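Notes from the Writing Table

14/09/2020

Well, we are back, and what a pleasure it has been to hear chairs scraping again. The Bredcombe writing table started up for the autumn last week, and although there were fewer of us than in the spring of last year (we are keeping to 5 at a sitting for now, with the windows open and a jumper strongly advised), it felt very much like the old days once the biscuits had been found and everyone had stopped saying how odd it all was.

For those who have joined the newsletter over the summer, and I gather there are a good many of you, the writing table is just what it sounds like. We sit down together for a couple of hours with a notebook and a pencil, and we write. There is no teacher as such. I choose something to start us off, usually a word or a line I have scribbled on the back of an envelope on the way over, and after that it is up to you. Some people write letters they have been meaning to send since Easter. One of our regulars has been working on the same story about a lighthouse for as long as I have known her, and it gets shorter every year, which she says is how she knows it is getting better.

The word for our first session was "drawer". I had thought it rather a good one, full of possibilities, and then I sat down and found I hadn't a thing to say about drawers. I must have gone a good quarter of an hour without making a mark. In the end I wrote about my grandmother's kitchen in Clelport, and the string she kept there, all in little figures of eight, and the smell of candle ends and rubber bands, and by the time we stopped for tea I had three pages and a sore thumb.

I mention it because so many people tell me they would love to come along but are worried about sitting there with nothing to put down. Please don't be! Sitting there is a perfectly respectable way to spend the first part of the afternoon. I have seen people turn over a fresh page, look at it, look out at the car park, straighten the notebook, look at it again, and go home having written the best thing they have done all year. I have also seen people go home with a shopping list. Both are welcome.

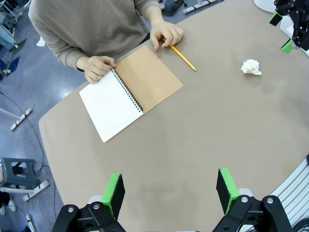

The other worry I hear a lot is about having the right things, and here I can be a little more practical. You need very little. A pencil is what most of us use, and I have grown fonder of pencils as I have got older. A pen always makes me feel I ought to know what I am going to say. With a pencil you can grumble along for half a page and rub it all out later, or leave it, and it doesn't seem to mind. Do bring a sharpener if you have one, as ours has gone missing again and at the last session we were passing round Karlijn's little brass one like the salt.

As for notebooks, I would say get one that lies flat. I spent years with those handsome stitched ones that people give you for your birthday, and they are lovely on a shelf, but you need one hand to write and the other to stop the thing closing on you like a mussel. Spiral-bound is what I use now, with plain covers and plain paper. Lined pages are fine too if you like to be kept straight. Stakau, the stationer's at the bottom of the hill, has put by a box for us with 46 notebooks in it, each with 100 pages, and will let you have one at the reduced price if you say you are from the writing table. They are still asking people to wait outside until the shop is clear, so allow a bit of time.

And please don't go tearing pages out! I know the temptation, and I have sent plenty of paper into the bin myself, but more often than I like to admit I have wanted a line back the next morning and had to go and fish for it among the teabags. If you really can't bear the look of what you've written, turn over and start again on the next clean side. The old page will still be there in October, when you may feel more kindly towards it.

Now for some news. Many of you will remember Karlijn Van Dijk, who ran the table so beautifully while I was having my knee done. Karlijn has finished her long piece about her father's barge, all 2,347 words of it, and has very kindly agreed to read it to us at the end of September. She would like it known that she is nervous and that there will be ginger cake. With numbers as they are we can't have everybody in the room, so she will read it twice, once in the afternoon and once after supper, and anyone who can't manage either may borrow a typed copy from me.

Thank you as well to everyone who carried on by post through the spring and early summer. I kept every envelope. The pieces on the word "doorstep" in particular were a tonic, and I have been asked whether we might put a few of them together in a small booklet. I would like to, very much, but I shan't include anything without the writer's say-so, so if you sent one in, drop me a line and tell me yes or no. Spelling will be tidied unless you would like it left alone.

A few odds and ends before I go. We are in the back room at the Tan Rooms until further notice, by the side door, and the big table is ours from two until four. Please bring your own mug. If you would like a place, telephone or leave a note in the box by the door with your name and the afternoons that suit you, and I will ring you back. New people get first refusal on the next two sittings.

The word for next time is "kettle", for anyone who likes a head start.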